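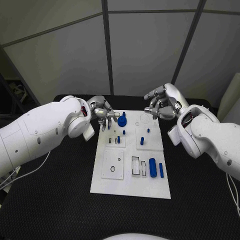

작업 보드와 양팔. 왼손이 파란 기어 모양 손잡이 바로 위에 있을 때

양팔 로봇 왼손이 손잡이 근처에서 자꾸 멈춥니다. 업체 말을 믿어도 될까요?

작성자: Rizal Goh
2021년 11월 14일
조회 554

조립 보드로 반복 작업을 돌리고 있습니다. 팔 두 개에 다관절 손이 하나씩 달린 구성이고, 제어 프로그램은 Fletard입니다. 7월에 설치했고 처음 몇 주는 별일 없었습니다.

증상은 이렇습니다. 왼손이 기어 손잡이 위로 내려가서 손가락을 오므리기 직전에 왼팔만 멈춥니다. 오른팔은 살아 있습니다. 화면에는 "손목 통신 지연"이라고만 뜨고 재시작하면 또 멀쩡하게 돕니다. 지난번에는 363회째에서 섰고 그다음에는 345회째에서 섰습니다. 규칙이 있는 건지 우연인지 모르겠습니다.

더 찜찜한 건 한 번은 멈추는 대신 손이 손가락 한 마디쯤 툭 내려앉았다는 점입니다. 손잡이 뒤에 있는 작은 핀을 눌렀고 핀이 휘었습니다. 마침 제가 보드에 부품을 다시 꽂으려고 손을 뻗던 참이었습니다.

공급사인 Primadeo에 문의했더니 소프트웨어를 올리면 해결된다고 합니다. 로그는 달라는 말도 없었습니다. 올리기는 했는데 이틀 만에 또 섰습니다. 이번에는 다음 버전을 기다리라네요. 제가 의심이 많은 건지, 이 설명이 원래 말이 되는 건지 궁금합니다. 손목 쪽 틈으로 빨간 배선이 보이는데 혹시 그쪽 문제일 수도 있나요?

Melahat Kaplan
채택된 답변

의심하시는 게 맞다고 봅니다. 로그도 안 보고 버전부터 올리라는 건 진단이라고 부르기 어렵습니다.

다만 배선이라고 단정하지도 마세요. 사진에서 양쪽 손목 모두 빨간 배선이 조금씩 보입니다. 왼쪽만 그런 게 아니니 보인다는 것만으로는 아무 근거가 안 됩니다. 덮개가 원래 그렇게 생긴 모델인지는 설명서 도면으로 확인하시고요.

제가 순서를 정한다면 이렇습니다.

우선 손이 내려앉은 원인을 알 때까지 자동 운전을 세우세요. 통신이 끊겼을 때 제자리에서 버티는 것과 힘이 빠지는 것은 전혀 다른 동작입니다. 멈추기만 하면 귀찮은 고장이지만 내려앉으면 안전 문제입니다. 부품을 다시 꽂을 때는 비상정지를 누르는 것으로 끝내지 말고, 팔이 처져도 손이 안 닿는 자세로 빼 둔 다음 설명서 절차대로 전원을 차단하세요. 비상정지를 눌렀을 때 브레이크가 잡히는 축과 안 잡히는 축이 따로 있는 제품도 있습니다. 손가락 쪽은 브레이크가 아예 없는 경우가 많습니다.

그다음 보드를 치우고 같은 궤적을 허공에서 돌려 보세요. 그래도 서면 접촉 때문은 아닙니다. 허공에서 멀쩡하면 손가락이 손잡이를 건드릴 때의 전류를 봐야 합니다. 보드가 매트 위에서 조금 밀려 높이나 위치가 틀어진 경우도 있으니 기준점도 다시 잡아 보시고요.

손목 각도만 바꿔서도 돌려 보세요. 특정 각도에서만 지연이 뜨면 커넥터나 케이블 피로를 의심할 만합니다. 전원을 끊고 커넥터를 좌우로 바꿔 볼 수 있는 구조라면 증상이 오른쪽으로 따라가는지도 보고요. 보증 기간이면 분해는 직접 하지 마시고 공급사에 시키세요.

363회와 345회로는 규칙을 말할 수 없습니다. 값이 두 개뿐이잖아요. 횟수보다 가동 시간과 손목 온도를 같이 적어 두시는 편이 쓸모 있습니다.

Primadeo에는 전화 말고 글로 보내세요. "통신 두절 시 각 축이 어떤 상태가 되는가"를 문서로 달라고 하면 됩니다. 그 답이 안 오면 다음 버전이 나와도 저라면 안 돌립니다.

Bridby

저희도 똑같았는데 케이블 바꾸니까 됐어요. 그냥 케이블입니다. 팔 밑으로 늘어진 흰 케이블 그거 갈아 보세요. 업데이트는 해 봐야 소용없음

Melahat Kaplan의 댓글
같은 기종인가요? 사진의 흰 케이블이 통신선인지 전원선인지도 저는 모르겠던데요. 어떤 케이블을 바꾸셨는지 적어 주셔야 도움이 됩니다.

Bridby의 댓글
기종은 다른데 증상이 같았어요

Ersoy

저는 반대로 업데이트로 나은 경우입니다. 지연 허용값이 너무 빡빡하게 잡혀 있던 버전이 있었다고 들었습니다. 설정에서 허용값을 늘려 보시면 멈추는 횟수는 줄 겁니다.

Rizal Goh의 댓글
허용값을 늘리면 덜 서기는 하겠지만, 손이 내려앉는 것도 그만큼 늦게 알아채는 것 아닌가요? 일단은 건드리지 않겠습니다. 자동 운전은 세웠고 보드 없이 저속으로만 돌려 봤는데 아직 한 번도 안 섰습니다. 그렇다고 나았다고 보지는 않고요. Primadeo에는 축 상태 문서를 메일로 요청했습니다. 답이 오면 여기에 적겠습니다.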